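Ticket 2602: Channel 4 reads low every morning, then gets over it
Status: Resolved, pending one valve
Last updated: Sunday, October 30, 2022
Site: Petinari composting hall
Opened by: Boyang Qin
Assigned to: Fengying Lu

Reported problem

Carbon dioxide on channel 4 drops right after the overnight zero and stays down until the next one at lunchtime. Afternoon values look fine. The other channels are on the old analyzer and don't do it. Ventilation in the hall runs off channel 4, so in the mornings the fans sit idle while the people inside open doors and complain. Boyang adds that he has restarted the analyzer twice and "it seemed sorry, but then did it again."

First reply (Fengying)

Please stop restarting it. Every restart forces a warm-up and a fresh zero, and the log now has two extra steps in it that I have to explain to myself.

Could you send the raw export from the Luik logger, covering a full night and the following morning? Raw, please. The daily summary averages everything into a soothing straight line.

Boyang, with export

Attached. It's in the wrong time zone. It has always been in the wrong time zone.

Fengying

Thanks. Shifted it. The step is instant and lines up with the end of the overnight zero cycle to the second. Real gas doesn't leave a compost hall that fast, even with the doors open and everyone wishing it would. So the hall is probably fine and the instrument is wrong about what zero is.

Things I would still like ruled out, cheapest first:

1. Leak in the sample line. Cap the probe end and watch the flow. It should fall to nothing and stay there.
2. Water in the line. Look in the catch pot. If it's full, empty it and don't tell me how long it's been full.
3. Logger scaling. Compare the number on the analyzer's own screen with the number in Luik at the same moment.

Boyang

1. Capped, flow went to nothing. Uncapped, came back.
2. Catch pot had a little in it. Emptied.
3. Screen and logger agree. They are both wrong together.

Morning comparison with the portable meter held next to the probe: portable says 3798 ppm, fixed analyzer says 2602. I noticed that this is also the ticket number. I don't love it.

Fengying

Coincidence, but I checked the export to be sure you hadn't typed it into the wrong box. You hadn't.

I've asked Viteck whether the analyzer has any known trouble with its auto-zero. Their answer came from Yutong Lu, and it was quick and useful, which threw me. Short version: the instrument will accept any air you offer it as zero air. It has no opinion. If the air on the zero port contains carbon dioxide, it takes that as nothing and subtracts it from everything afterward. She wants to know what is on the zero port.

Boyang

The canister.

Fengying

And in the canister?

Boyang

Granules. They're meant to be white and turn purple. They are purple.

Fengying

All of them?

Boyang

It's a very even purple.

Right. So the scrubber is spent, which means the zero air is just outside air. That explains some of the error, but outside air doesn't have nearly enough carbon dioxide in it to explain all of it, and it doesn't explain why the lunchtime zero behaves. I didn't want to close this on half an answer. I've been on tickets closed on half an answer. They come back in November, with friends.

Site visit (Fengying)

Drove out. Followed the zero air tube by hand from the back of the cabinet, through the wall, along a cable tray and out through a neat hole with a neat little rain hood. The rain hood is an arm's length from the flue of the office boiler. The boiler comes on before dawn, just ahead of the overnight zero, and is off again by lunch once the building is warm.

So each morning the analyzer was being shown boiler exhaust and told it was fresh air. It believed this, as it's built to.

The tube used to go to the other side of the building. It was moved when Holtine fitted the new cable tray, and the work order says "tidied." It is very tidy.

What was done

Refilled the canister with new granules. Wrote the fill date on it in marker, in a space that was evidently always meant for that and had never been troubled.

Ran 40 feet of new tube to the far wall, away from the flue and away from where the loader parks. Boyang wanted to know if we could just move the zero to the afternoon instead. We could, and then somebody would change the boiler timer.

Manual zero, then a span check from the bottle. Span was good. Checked again the following morning with the boiler running: portable and fixed analyzer agreed within the portable's tolerance, and the fans came on by themselves. Yuxi Jia at the site office reports that this was loud.

Morning values logged before the fix have been flagged in Luik as suspect. I haven't corrected them. We don't know how much exhaust went in on any given day, and a made-up correction looks exactly like a real one a year later.

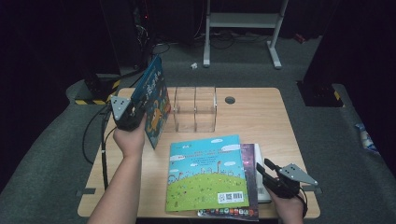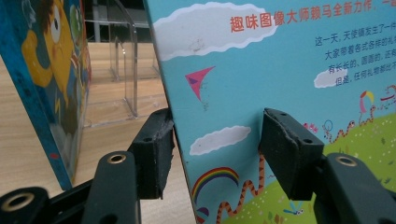 Reading time: 4 min

Still open

The solenoid on the zero port is slow to close. It isn't causing anything yet. Chunhua Feng has a spare on order and will fit it when it arrives, so leave this ticket alone until then.

Canister check is now on the monthly sheet, between the catch pot and the filter. If it's purple, change it. If you aren't sure whether it's purple, it's purple.

Boyang, the logger time zone has its own ticket now. I put your name on it.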